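Workshop notebook, Friday, started just after lunch

Candle table again. I had promised myself the whole afternoon for wick trimming, and of course I ended up fussing with the display instead, but I think it was time well spent and I'd rather write it down now while I still remember what I liked.

First the candlesticks. We settled on the black ones from Dallel for the Soltlow stand, in mixed heights, and I'm so glad we didn't go for the brass. They look lovely against the pale wood. What I keep changing my mind about is the spacing. If they stand in a row they look like a fence, and if I bunch them up you can't get a hand in to change a candle without knocking its neighbor (ask me how I know!). My favorite so far is the tallest one toward the front and the smaller bases farther back, with a good hand's width between the cups. I want to try it with candles in before I call it done, because everything gets top-heavy once there's wax up there.

Then the tins. I do love an old tin next to a candle. The scratched ones have a bit of life in them and they catch the light nicely. I did wonder about polishing them up, and tried a corner of one with a soft cloth, and then stopped, since all I was doing was taking the age off. Please leave them as they are. If somebody wants a shiny one for the stand there are plenty in the Uibo box.

The white side table with the holes in the top is a keeper. It's light enough to carry with one hand, the paper tags hang nicely on things that stand on it, and the plant fits underneath, so the greenery doesn't eat up any of the space we need for stock. The pink glass vase looks good up there too. I'd like to see it with one of the 9 inch tapers beside it, in the off-white.

Price tags: the Ikine order came to 500, on the soft yellow card. I've tied 81 of them and my fingers have had enough. Short loops are best. Long ones twist around and you end up reading the back. If you're tying a few while the kettle boils, keep the knot behind the tag and cut the ends short.

Wax: 40 pillars poured this morning and cooling on the back shelf. Don't move them before Monday, even if they look ready, and please, please keep the window shut on that side. The last lot got a draft across the tops and came out with little craters.

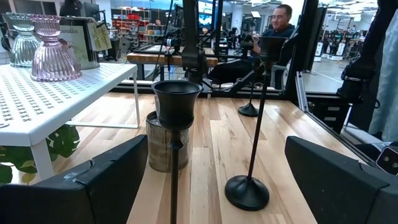
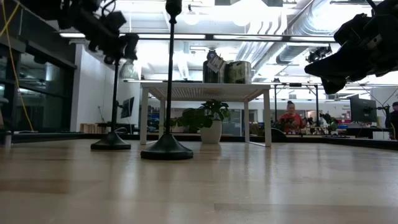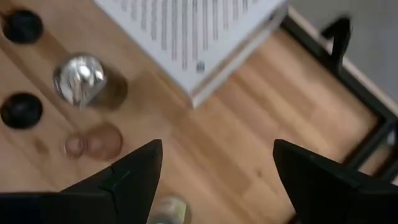
Candle table, Friday afternoon. The pink vase and the candlesticks together are in the first one.

Still to do: felt for under the bases, more string, and a decision about the vases.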